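Notebook – Rillari guesthouse bookings, April

Started 9:15. Pulled the reservation export for the season and ran it through Cloner to get a working copy, so the live calendar stays untouched. Occupancy for the opening weeks comes out at 73 percent. Maricel Aquino had a slightly higher number in her sheet, but she was counting rooms held for the Sibiya coach groups, and those have no deposit yet.

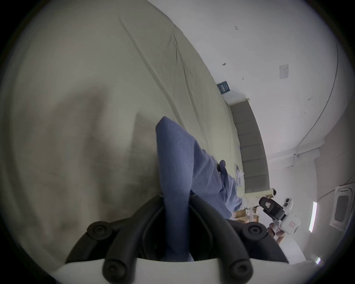 Do we count a held room as booked?
Only once the deposit is in. Until then it goes in the "held" column and stays out of the occupancy figure. Maricel has changed her sheet to match.

Next, duplicates. Guests who book through the agent and then again by phone show up twice, usually with the surname spelled differently. Cloner only matches on exact names, so I sorted by arrival date and phone number and went down the list by eye. The export is nearly 1,000 lines. Slow, but it's done.
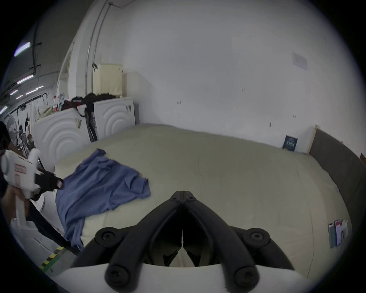

The other problem is the minimum stay. It is set to 2 nights for the whole season, and that blocks single gaps between longer bookings. Gillespie Ritchie wants it lifted for gaps only. The calendar can't do that by rule – someone has to open each date by hand. Left it alone for now.

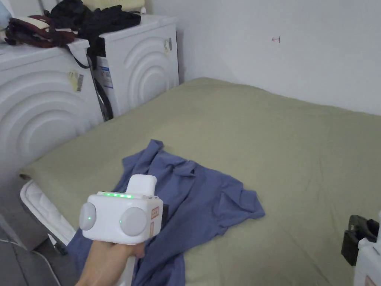 Also found that late checkouts are logged as an extra night on some bookings, so the average stay looks longer than it should. Corrected in the copy, still wrong in the live calendar.

To do: send Gillespie the list of single gaps, ask Sibiya for a deposit date, rerun occupancy after the late checkout fix.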